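电是怎样走到插座里的
少儿科学说明文 适读年级:小学四年级至六年级

本文说明家用电从发电厂到插座的传输过程,以及插座和插排的基本结构。文中出现的术语在第一次使用时给出解释。 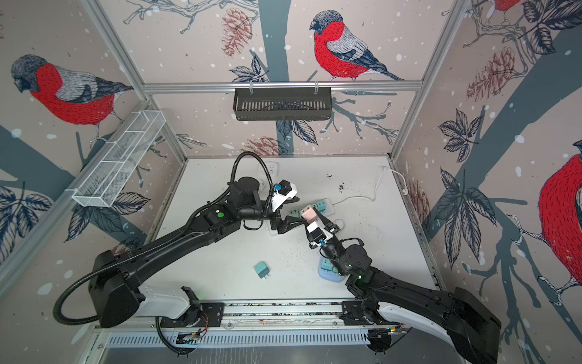
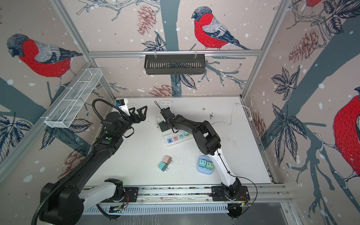
图1、图2:同一处工作台。图1中有一个白色插排,插孔部分为绿色。

一、什么是电流

金属导线由大量原子组成。原子中有一部分电子可以在金属内部移动,叫做自由电子。没有接通电源时,自由电子朝各个方向杂乱运动。接通电源后,它们受到推动,产生定向移动,形成电流。

电流的大小用安培表示,简称“安”,符号是A。推动电子的作用叫电压,单位是伏特,简称“伏”,符号是V。导线对电流的阻碍作用叫电阻,单位是欧姆,符号是Ω。同一根导线,电压越高,电流越大;同样的电压下,电阻越大,电流越小。

常用的比喻是水管。水压相当于电压,水流相当于电流,管子的粗细影响阻力。这个比喻有一处不准确:水管破了,水会流出来;导线断了,电子不会从断口流到地上,电路只是停止工作。

二、从发电厂出发

发电机的主要部分是磁铁和线圈。两者相对转动时,线圈中产生电压。带动发电机转动的可以是水流、风或者高温蒸汽。太阳能电池板没有转动部分,它由半导体材料直接把光能变成电能。

发电厂通常离城市较远。以贾尔港(Jarport)为例,给这座港口城市供电的水电站在上游的山谷里,输电线路长300千米。电流通过这样长的导线时,导线会发热,一部分电能就损失了。电流越大,发热越多。

减少损失的办法是升高电压。输送同样多的电能,电压升高,电流就可以减小。因此电能离开发电厂之前,先经过升压变压器。靠近用户以后,再经过降压变压器,一级一级降下来。中国家庭使用的电压是220伏。

变压器里有一个铁芯,铁芯上绕着2组线圈。两组线圈的匝数不同,输入和输出的电压就不同。匝数是指导线绕了多少圈。

三、进入家中

电进入住宅后,先经过电能表。电能表记录用掉的电能,单位是千瓦时,也就是平常说的“度”。功率1000瓦的电器工作1小时,用电1度。

电能表之后是配电箱。配电箱里装有断路器。某一条线路的电流超过规定值时,断路器自动断开。有的断路器还带有漏电保护功能:它比较流出和流回的电流,两者相差超过规定值,就切断电路。

配电箱之后的导线沿墙内的管道分成几路,分别通往照明灯、厨房、空调和各个房间的插座。

四、插座里面有什么

常见的三孔插座连接三根线。

火线:与大地之间有220伏电压,触碰有生命危险。
零线:与火线一起构成回路,让电流能够流回去。
地线:与大地相连。电器的金属外壳漏电时,电流沿地线流走。

两孔插座没有地线插孔。台灯、手机充电器等绝缘较好的小电器可以使用两脚插头。冰箱、洗衣机等带有金属外壳的电器一般使用三脚插头。不可以把三脚插头的接地脚去掉后插入两孔插座。

插孔内部有铜合金制成的弹性金属片。插头插入时,金属片夹紧插脚,电路接通。金属片变松以后,接触处的电阻增大,容易发热。插头一碰就掉的插座应当更换。

五、插排为什么不能无限制地接电器

插排的学名是延长线插座。它只有一根电源线,所有插孔共用这根线。几件电器同时工作时,电源线中的总电流等于各电器电流之和。

计算方法:功率除以电压,得到电流。这个方法适用于电热类电器。

例:一个额定电流10安的插排,接在220伏的电源上,允许的总功率是10×220=2200瓦。一个电水壶的功率是1800瓦,一个电吹风的功率是1200瓦,合计3000瓦。3000大于2200,这两件电器不能同时接在这个插排上使用。

额定值印在插排的背面或侧面,写作“10A 250V”或“2500W”等。250V是插排能够承受的最高电压,不表示家里的电压是250伏。

把一个插排接在另一个插排上,插孔数量增加了,但墙上插座和第一根电源线能承受的电流没有增加。这种接法叫串接,应当避免。

六、安全规则

1. 手上有水时不接触插头和插座。
2. 拔插头时捏住插头,不拉电线。
3. 不把铁丝、钥匙、铅笔芯插入插孔。铅笔芯含有石墨,石墨导电。
4. 插排不放在地毯下面或被子里,热量需要散出去。
5. 发现插座发黑、有焦味或有响声,不要触碰,立即告诉大人。
6. 有人触电时,不能用手去拉。先请大人切断电源,再拨打急救电话。

七、练一练

在大人陪同下,查看家中三件电器的铭牌,记下功率。铭牌一般在电器的底部或背面。查看前先关闭电器并拔下插头。用第五节的方法,算出每件电器的电流,结果保留一位小数。

八、词语表

导体:容易导电的物体,如铜、铝、石墨。
绝缘体:不容易导电的物体,如橡胶、陶瓷、干燥的塑料。
回路:电流从电源出发又回到电源的完整路径。
短路:火线与零线不经过电器直接相连,电流突然变得很大。
过载:线路中的电流超过允许值。

下一篇:电池里的电从哪里来
返回“家里的科学”目录 第27篇,共51篇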